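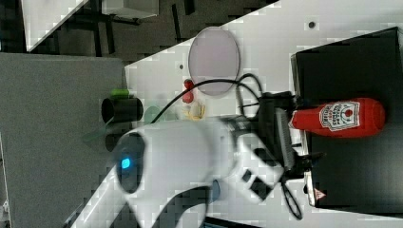 Eldana Gidey replied that two hours was plenty of time to change trains at Lolisbridge and that people should stop frightening first-timers.

Last updated: Mon 7 March
Print this page | E-mail this page

quintana_local wrote:
Two hours is plenty if the Gatow train is on time. I have ridden the Gatow train since December and would describe its relationship with the timetable as cordial but distant. Take the earlier one. You'll sit in Lolisbridge with a bad coffee and a clear conscience.

slowfreight wrote:
The earlier one leaves at an hour I don't recognize as morning. I'm with Eldana. If you miss the Fonda connection there's a bus.

quintana_local wrote:
There is a sign for a bus.

slowfreight wrote:
I have been on the bus. It has seats and a driver. It takes the long way past the reservoir, and the driver will stop for anybody who waves, including people waving at someone else.

mrs_platform2 wrote:
To get back to what the original poster asked: yes, you can buy the through ticket at Gatow, but ask for it by name. If you just say "Fonda" they sell you two singles and you pay more for the pleasure of holding extra paper. Last time I did it their way it came to 50 more than it should have, and the refund form wanted the ticket number from a ticket the conductor had kept.

Also pack lunch. The buffet at Lolisbridge shuts when the man who runs it feels the day has peaked.

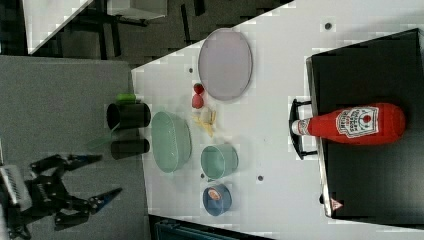 I take a cheese roll and fruit, and something sweet for the stretch after Quintana, where the train slows to walking speed and everyone pretends to admire the fields. Don't bring soup. I brought soup once and wore it to my niece's recital.

Eldana Gidey wrote:
The buffet has been open every time I've been through. You have to go in by the side door. The front door is stuck and has been stuck since they painted it.

quintana_local wrote:
So it's open, in the sense of being closed at the front.

Eldana Gidey wrote:
In the sense that I bought a sandwich in it.

slowfreight wrote:
What kind?

Eldana Gidey wrote:
Egg.

slowfreight wrote:
Brave. Seats, while we're here: sit on the left leaving Gatow. The right side gets the sun and the blinds come down but don't go back up. Coach 2 is supposed to be the quiet one. My last trip it held a youth brass band, instruments out.

mrs_platform2 wrote:
Left going out, right coming back. And hang on to your ticket after Lolisbridge, they check again.

gatow_beginner wrote:
Original poster here. Thank you all, I think. I've booked the earlier train, with the through ticket, on the left. The man at the window had never heard of the through ticket until I spelled it for him. Is the walk from Fonda station into town really 200 yards like the leaflet says?

quintana_local wrote:
Is the leaflet the one with the swan on it?

gatow_beginner wrote:
Yes.

quintana_local wrote:
Then no. It's uphill, too. Wear shoes you don't love.

Eldana Gidey wrote:
It's a perfectly nice walk. Turn right at the bank.

slowfreight wrote:
Left at the bank. They moved the bank.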